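Module Plukis – Robotique de manipulation
Chapitre 4 : apprentissage par démonstration, acquisition des données

4.1 Rappel
Une démonstration est une suite temporelle de couples observation-action. L'observation regroupe les images et l'état de la pince ; l'action est la pose cible de l'effecteur, complétée par la consigne d'ouverture. La politique est ensuite apprise par clonage de comportement.

4.2 Trois modes d'enseignement
a) Guidage kinesthésique : l'opérateur déplace le bras à la main, moteurs en compensation de gravité. Mesures articulaires directes, mais les mains de l'opérateur entrent dans les images.
b) Télécommande maître-esclave : le bras reproduit le geste à distance. Cadence faible, retour d'effort souvent absent.
c) Pince tenue à la main : aucun bras n'est requis pendant l'acquisition. La pose est reconstruite après coup, et la correspondance avec le robot cible doit être vérifiée – espace atteignable, vitesses, collisions.

4.3 Cas d'étude : tâche « flacon » autour d'une baignoire
Le mode c) est appliqué à la saisie de petits flacons. 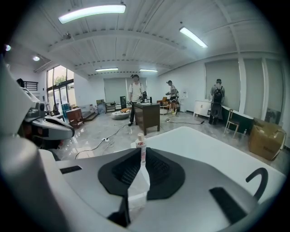
Premier point de vue : caméra de la pince, flacon blanc entre les deux patins noirs.
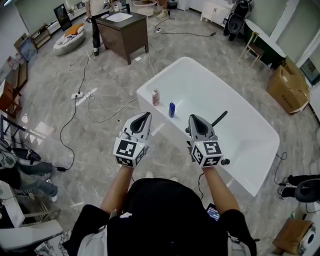
Second point de vue : vue plongeante, une pince dans chaque main, cubes de marqueurs visibles, flacons sur le rebord.

4.4 Reconstruction de la pose
Les marqueurs fournissent une pose absolue lorsqu'ils sont détectés ; l'odométrie visuelle-inertielle comble les intervalles. Pour la pince i :
T(monde, pince i) = T(monde, caméra) · T(caméra, cube i) · T(cube i, pince i)
Le dernier terme est constant et s'obtient par étalonnage. Les surfaces brillantes et les reflets au sol dégradent le suivi de points ; prévoir un rejet des valeurs aberrantes.

4.5 Consignes pour le TP
– Durée maximale d'un épisode : 70 secondes.
– Début et fin pinces ouvertes, hors contact.
– Varier la position initiale du flacon à chaque épisode.
– Écarter tout épisode dont la synchronisation des flux est perdue.
– Jeu d'entraînement : 1000 épisodes par groupe, lots de 8.

4.6 Question préparatoire
Écrire l'erreur de position de la pince en fonction d'une petite erreur de rotation sur T(caméra, cube i).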